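Learning to live with a small kitchen

When we moved to Norkbridge in November, the flat looked bigger than it is. It was empty, and an empty room tells lies. The letting agent opened the kitchen door and stood in the hallway so that we could go in, and I thought this was politeness. Later I understood that three adults do not fit in there.

I come from a house where the kitchen was the largest room. My mother cooked, my grandmother corrected her, and the children did their homework at the same table. We even had a sofa there, an ugly green one, and my uncle slept on it after lunch. So for me a kitchen was never only a place for cooking, and for the first weeks in the new flat I was quite sad, although I told everybody on the phone that it was cosy. Cosy is a very useful English word.

I am writing this because several people asked me how we manage, and also because in my last post I promised to tell about the shelves. I will come to the shelves.

The first mistake was that I kept everything. In Umholm we had a pantry, and in a pantry you can be a careless person. I brought with me two fish kettles, a pasta machine that had been used once, and a set of glasses for a kind of drink that I do not like. My friend Kirsty Faulkner came to help with unpacking. She is from here and she is very direct. She held up one of the fish kettles and asked when I had last cooked a whole fish. I said that I would cook one soon. She asked again, when was the last time. I did not remember, and the kettle went into the box by the door together with its brother.

It is a strange feeling to give away kitchen things. I can throw out a coat without any pain, but with a pot I remember who was at the table. Raed Chidiac, who lives under us and who has the same kitchen with the same bad window, told me he solved it in one evening. He put all his things in the hallway and took back only what he needed, each time he needed it. After a month he took what was still in the hallway to the charity shop. I tried his method, but my husband fell over the slow cooker at six in the morning, and this was the end of the experiment. Still, I learned something from it. In those few days I went out to the hallway for the same things again and again: one big pan, one small pan, the good knife, the grater, the wooden board. I had believed that I was a person who uses many tools.

Now the shelves. The walls are soft, I don't know how else to say it. You put in a screw and the wall gives it back to you the next day with some dust. Our landlord allowed us to drill "within reason", and I asked in the hardware shop what is reasonable for such a wall. The man recommended a rail system called Storow, where the weight hangs from one long strip near the ceiling. It took us a whole evening to put it up and we argued only about the spirit level. The box says it holds up to 30 kilos. I have not tried so much, I am a coward in this respect, and the heavy things live on the floor behind the door.

What I did not expect is how much the height changes cooking. Before, everything was at the level of my hands. Now the flour and rice are above my head and I have to plan. I take down all that I need before I start, I put it in a row, and then I cook. My grandmother did the opposite, she opened every cupboard with her elbow while she stirred with the other hand, and the doors stayed open like wings until the food was ready. I liked it very much, but in this kitchen she would have broken her nose.

The table was a harder question. There was no space for a table inside, so it had to stand in the living room, near the kitchen door. It is used for eating, for my husband's work in the daytime, for ironing when I am lazy, and for rolling dough. At first it was always covered. There were letters, chargers, one glove, a bag of onions. I got angry and moved the pile to the bookcase, and by the evening there was a new pile, as if it grew from the wood. 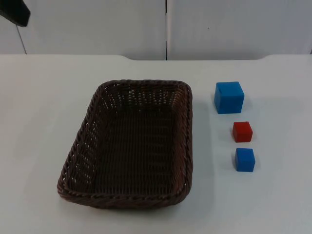 In the end we made one rule only, that the table must be clear at seven in the evening. It does not matter where the things go -- under the bed, if necessary -- but at seven we lay the cloth. In the beginning I did this with a bit of theatre, calling out the time like a station announcer. Now we do it without speaking. I notice that I am calmer when I cook, knowing that there will be a place to put the hot pot.

Some of you will ask about guests. Yes, we have guests! Kirsty comes often, and when Raed comes he brings his own chair up the stairs, which I found funny the first time and now seems completely normal. With four people at the table nobody can get up without asking, so I put all the food in the middle before we sit. I stopped making dishes that must be served in the last minute. No more fried things, no soufflé (I made it two times in my life, so this is not a big loss). Stews are good, baked rice is good, and also a cold starter that can wait while people take off their shoes.

I changed my shopping as well. I used to buy a big sack of rice and I was proud of it, like a farmer before winter. Now I go to the small shop on the corner almost every day and buy 100 grams of this and 100 grams of that. It costs more, I will not pretend otherwise. I wrote down the expenses for the first month and showed them to my husband, who said nothing and went to make tea. But we throw away much less. In Umholm there was always something at the back of the fridge that I was afraid to open.

There are still things I miss. I miss a window that opens properly, and a place where someone can sit and talk to me when I peel potatoes. My husband stands in the doorway with his cup and it is nice of him, but you can see that his back hurts. We are thinking about a folding stool. I saw one, from a make called Chiba, which closes quite flat and could hang on the rail beside the colander, only I am not sure if the rail will like it.

Next time I will write about the balcony, where the mint has died and the parsley has not.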